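Round canisters on a sloped bin rack: in the bins, or directly on the rollers?

Storage and Small Workshops
Asked in June by a member in Dullel

I am rearranging a small assembly and packing room and need a second opinion on one type of container.

The rack is a Hisix, stainless, bought used from Ekström. It slopes toward the person picking and has small rollers. It holds blue plastic bins in two columns, front to back. The bins are open on top and the front wall is lower than the back wall. The outside width is 388 mm per bin. It has worked well for bagged parts and soft goods. You take from the front bin, swap it when it is empty, and the one behind comes forward.

The new item is a round plastic canister from Semer with a flat lid. We use it for dry filler. A full one is heavy enough that I do not want it getting loose. The canister is 310 mm tall. Diameter is smaller than that, but I did not write it down and I am typing this at home, so please do not base an answer on it.

The lid has a raised outer rim, then a second lower ridge inside it, then a flat recess with a small boss in the center. The boss has a pinhole. 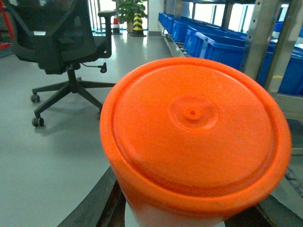
My first idea was to stand the canisters upright on the rollers and let them feed forward the way the bins do. I tried this with one empty canister and it stopped partway. With a push it moved again, then leaned. I did not try a full one.

Second idea was to lay them in the bins on their sides. They fit, but they roll to the low wall and sit with the lid pressed against the plastic. I do not know if that matters for the seal.

Questions:

1. Is there a standard way to run round containers on a rack like this?
2. Is the pinhole in the lid a vent? If it is a vent I assume they have to be stored upright.
3. If they go in bins, what do I do about the incline?

The slope cannot be reduced much. The other columns need it.

Answer 1 (accepted)

Taking these in your order.

1. Upright on bare rollers. I would not. A roller strip is designed for a flat, rigid base that spans several rollers at once. Many round canisters have a molded foot ring, and the ring is the only part that touches. On a narrow strip you get contact at a few points on that ring. The foot drops slightly into each gap and has to climb the next roller. An empty one stalls, as you saw. A full one will have enough weight to keep going, and when it meets the stop at the front the top continues and the base does not. At 310 mm tall on a narrow foot it is a poor shape for this.

The usual solution is a carrier: a flat tray or shallow bin that rides the rollers, with the round item standing in it. You already own carriers. Use the bins.

2. The pinhole. A small dimple or hole in the exact center of an injection molded lid is very often just the gate, the point where the plastic entered the mold. A vent normally goes all the way through and often has a membrane or a plug under it. Turn the lid over. If the underside is smooth and closed at the center, it is a molding mark. If you can see light through it, treat it as a vent and keep the container upright. You can also press the closed lid down gently with the hole covered by soapy water and look for bubbles. I would check several lids from the same delivery before deciding.

3. The incline. Anything standing in a bin on a sloped rack leans at the same angle as the bin. You have two practical choices.

a) A wedge in the floor of the bin, cut to the rack angle, thick end toward the front. The canister then stands level. Closed-cell foam board is easy to cut and does not shed. Glue two layers if one is too soft.

b) No wedge, but pack the bin so there is nowhere to fall. A cross divider close to the canister will hold it. It still leans, and that is acceptable for dry filler as long as the lid is sealed.

I use (a) for anything over knee height and (b) lower down.

Check the height against whatever is above the column. The canister plus the wedge will stand higher than your bagged parts, and it will come forward leaning if you go with (b). Measure the clearance at the tightest point of the lane, where the top of the canister actually passes. Put the heavy column on the side with the better support if there is a difference between them.

Comment from the asker: Light does not come through any of the lids I checked. Underside is closed. I will go with the wedge. The rack angle measures 17 degrees at the front stop. I did not measure it at the rear.

Reply: 17 is steep for bins with rollers. I would expect them to feed well at much less. If you are stuck with it, put a strip of rubber on the front stop so the column does not arrive hard.

Answer 2

Agree with most of the above. One addition about bin position, which matters more once the load is rigid.

Soft goods settle in a bin and the center of gravity stays low. A canister puts it higher and keeps it there. If the bin is not square on the track, or extends past the end of the track, a tall load makes that worse. Before loading anything heavy, look at the rack from the picking side and check where each bin ends relative to the posts and the tray.

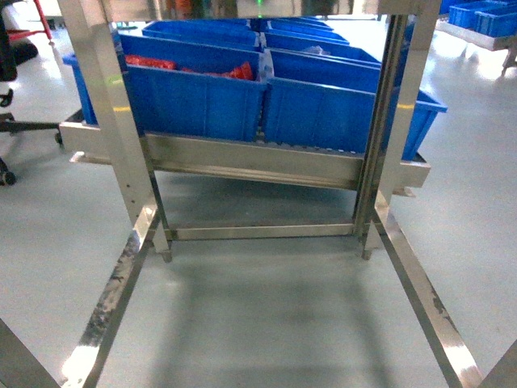

Front bins on a tilted rack. The bins lean with the tray, and the right-hand one overhangs the end of the rack.

A bin sitting like the right one is fine for light material. I would not put a full canister in it. Either slide the row over until the overhang is gone, or keep the canisters in the left column and use the right one for bags. If the bins are too wide for the track as a pair, go to a narrower bin for one column. With yours at 388 mm each, the pair needs twice that plus whatever gap you leave, so compare it with the track before buying anything.

Also check the feet and floor rails. With soft goods the base hardly works at all. With rigid loads at the front of a slope there is a forward moment every time a bin comes down on the stop. Long rails that run out toward the picker help a lot here. Wipe them and look for play at the joints. Do not set the task chair with its casters between the rails. The star base catches on them and people pull on the rack to get free.

For the wedge, cut it 2 mm under the inside width of the bin. If you cut it exact it bows in the middle and the canister rocks.

Comment from the asker: The pair is wider than the track. I had not noticed. Moving the canisters to the left.

Answer 3

we just keep ours on the floor next to the bench. lids up. never had one fall over

Comment on Answer 3: Fine if you have the floor space. The question is about the rack.

Comment from the asker: Update after a couple of weeks. Foam wedges are in, one canister per bin, upright, with a divider in front. They come down without leaning. The rubber strip made a noticeable difference to the noise. I have not changed the angle. One wedge has started to compress at the thin end and I will probably remake it in something harder.

Related questions
Bins stall halfway down the roller track
How to label a sloped bin so the label can be read from a chair
Cleaning scuff marks off brushed stainless floor rails
Replacement rollers for a used Hisix rack
Does closed-cell foam hold up under constant load?
Task chair casters marking a pale floor

Contact | Posting rules | Text of questions and answers remains the copyright of the members who wrote it | Back to top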